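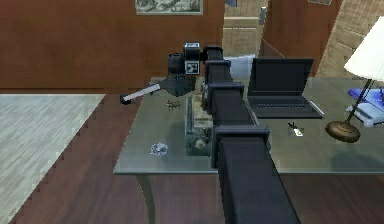 When does the new heating bill start?

The first bill based on meter readings covers March and will be sent out at the end of that month. The February bill is worked out the old way, by floor area, and nothing on it changes.

Heating bills at Gresby, 13/02/2018

All 84 apartments at Gresby now have a heat meter. The last two were fitted last week, on the top floor of the east wing, after a delay over a stuck valve. Tenants who were away at the time have had a card through the door with the meter number on it. Please keep the card. The number is also printed on the front of the meter, but the meter is inside the hall closet in most apartments and is hard to read without a flashlight.

Until now the cost of running the boiler was divided by floor area. A tenant who kept the radiators off all winter paid the same as a neighbor in an apartment of the same size who kept them on full. Under the new system, part of the cost is still divided by area. That part pays for the boiler service, the pumps, and the heat in the stairs and hallways. The rest is charged according to your own meter.

Malhotra, the firm that fitted the meters, will also read them. The readings are sent by radio and no one needs to come into your apartment. The office gets the list on the first working day of the month and checks it against the month before. If a reading looks wrong, we will call you before the bill goes out.

Deepak Srivastava is handling questions about the change. He is in the ground floor office on weekday mornings, or you can leave a note in the box by the mail room. He asks that you write your apartment number on the note, as several of those left in January had only a first name.

A few tenants have asked about the monthly payment. If you pay a fixed amount each month, it stays as it is through the summer. In the fall we will compare what you paid with what you used. If you paid too much, the difference comes off your next bill, or you can ask for a check. If you paid too little, you can spread the difference over four months.

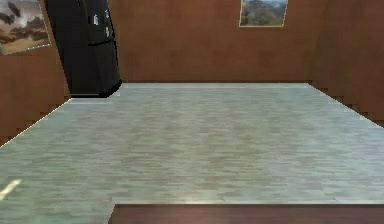
Do I have to pay for heat in an apartment I'm not living in?

You pay the area part of the bill for as long as the lease is in your name, even if the radiators are off. The metered part will be low, though it may not be zero, since we ask tenants to leave the heat on the lowest setting in cold weather to protect the pipes.

Anyone moving in or out partway through a month will have the meter read on the day the keys change hands. The reading is written on the key form and both sides sign it. Ask for your copy. Last fall two people moving out of the west wing were billed for days after they had left, and it took until after the holidays to put right.

Radiators should be kept clear where possible. A sofa pushed up against one, or a long curtain hanging over it, holds the heat back from the room and also affects the thermostat on the valve, which then shuts off too early. If a radiator is warm at the bottom and cold at the top, it needs bleeding. Call the office and we will do it at no charge. Please don't try it yourselves with pliers. We have replaced eight valves this winter and most of them had been forced.

The Perkatero contract for the hot water side has not changed. Hot water is still included in the rent, and the figure on your March bill will be for heating only.

The full text of the new rules is pinned up outside the laundry room. Printed copies in large type are available from the office.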